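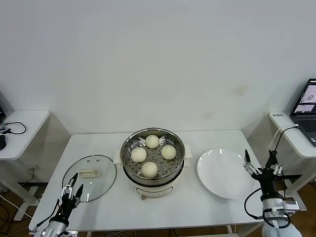

Steamer with four buns, lid and plate set to either side.

WASO HOUSE SHARED KITCHEN
Monthly Safety Inspection Checklist with Comments
Period covered: September
Inspected by: Kerubo Magesa, Facilities
Accompanied by: Josphat Rugemalira, Kitchen Coordinator
Copy to: Esther Kimaro, Building Manager

Ratings used on this form
S — Satisfactory
A — Attention needed before the next inspection
U — Unsatisfactory, correct at once
N — Not inspected this month

Items rated A or U must carry a comment and the name of the person responsible. An item may not be left blank.

SECTION 1. EXITS AND ACCESS

1.1 Main door opens fully and is not wedged. S
1.2 Rear door opens from the inside without a key. S
1.3 Corridor to rear door clear to full width. A
Comment: Two flattened cartons and a folded cart were standing against the corridor wall. They were moved during the inspection. The same comment was made last month. Tenants are reminded that the corridor is part of the exit route at all hours, including during deliveries. Responsible: J. Rugemalira.
1.4 Exit signs lit. S
1.5 Floor mats lie flat, with no curled corners. A
Comment: Mat at the dish area has lifted at one corner. Replacement ordered from Pikix. Until it arrives the old mat is to be left off the floor.

SECTION 2. FIRE SAFETY

2.1 Extinguishers in place, pins sealed, gauges in the green. S
2.2 Fire blanket in its holder and within reach. S
Comment: Holder has been moved from behind the pantry door, as requested. The new position is accepted.
2.3 Smoke and heat detectors tested. S
2.4 Hood filters clean and seated. U
Comment: Grease had collected along the lower edge of the second filter, and one filter was seated backward. The range beneath was taken out of use at 11 a.m. and released the same afternoon after cleaning. Filters are to be washed every Friday and the wash recorded on the sheet inside the supply cabinet. Three entries are missing from that sheet. Responsible: Sharon Muli.
2.5 No cloths, paper or packaging stored above or beside ranges. S

SECTION 3. ELECTRICAL

3.1 Cords free of cuts, splices and scorch marks. A
Comment: Outer covering of the cord on the Mugo stand mixer is worn where it enters the base. The mixer has been tagged and removed to the office. It is not to be returned to service until Ifor Samuel has signed the repair slip.
3.2 Outlets near sinks protected by ground-fault devices, test button working. S
3.3 No power strips on counters. S
3.4 Cords kept off the floor and away from burners. S
3.5 Countertop appliances unplugged at close of day. A
Comment: One toaster was found plugged in at 7 a.m., before any tenant had signed in. The closing sheet for the previous evening was initialed as complete. Persons signing the closing sheet are asked to walk the counters first.

SECTION 4. HOT SURFACES AND STEAM

4.1 Dry oven mitts available at each cooking station. S
4.2 Mitts free of holes and thin patches. A
Comment: One pair discarded. Spare pairs are kept in the second drawer.
4.3 Steam equipment kept back from the counter edge. S
4.4 Burn care instructions posted and readable. S
4.5 Users instructed in safe lifting of lids. A
Comment: One minor steam burn to the forearm was entered in the incident book this month. First aid was given and no further treatment was needed. The instruction card has been reworded as follows: "Switch off. Put on mitts. Tilt the far side of the lid up first, so that steam leaves away from you. Wait before reaching in." Esther Kimaro has approved the wording.
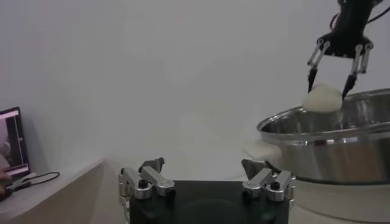

How long should a minor steam burn be held under running water?
Cool the burn under cool running water for at least ten minutes, and longer if it still hurts. Do not use ice, butter or ointment. Report the burn to the coordinator and enter it in the incident book before leaving the building.

SECTION 5. FOOD STORAGE AND TEMPERATURE

5.1 Refrigerators at or below 40 degrees F. S
5.2 Freezers at or below 0 degrees F. S
5.3 Temperature log filled in twice a day. A
Comment: Of the readings due this month, 49 were entered. The gaps fall mostly on weekends. The coordinator is to name a person for each weekend shift.
5.4 Raw meat stored below ready-to-eat food. S
5.5 All containers labeled with contents and date. U
Comment: Four containers on the lower shelf of Refrigerator 2 had no label of any kind. They were discarded under the house rules. Labels and a marker hang on the refrigerator door, and there is no charge for their use.
5.6 Dry goods kept off the floor. S

SECTION 6. CLEANING AND CHEMICALS

6.1 Chemicals stored apart from food, in labeled bottles. S
6.2 Safety data sheets available. A
Comment: The sheet for the Flornov degreaser is missing from the binder. Sharon Muli has requested a copy.
6.3 Sanitizer strips in date. S
Comment: One unopened pack of 100 in the cabinet. No order needed.
6.4 Hand sinks stocked with soap and paper towels. S
6.5 Hand sinks used for handwashing only. A
Comment: A colander was found in the hand sink nearest the pantry.

SECTION 7. FIRST AID

7.1 Kit complete against the list in the lid. A
Comment: Short of burn dressings and blue bandages. Restocked the same day.
7.2 Eyewash bottles in date. S
7.3 Incident book present. S
7.4 Outdoor lighting at the loading step. N
Comment: Inspection took place in daylight. To be checked by Ifor Samuel on an evening visit. This item belongs under Section 1 and will be moved there when the form is next revised.

COST OF CORRECTIONS
The mixer repair, the floor mat and a spare set of hood filters are covered by the $700 set aside for the quarter. Any cost above that amount requires written approval from the Building Manager before an order is placed.

FOLLOW-UP
Items 2.4 and 5.5 will be inspected again without notice. A second U rating on either item will result in suspension of evening bookings until the item is cleared. Tenants who disagree with a rating may write to the Building Manager, giving the item number.

Signed: K. Magesa
Received: J. Rugemalira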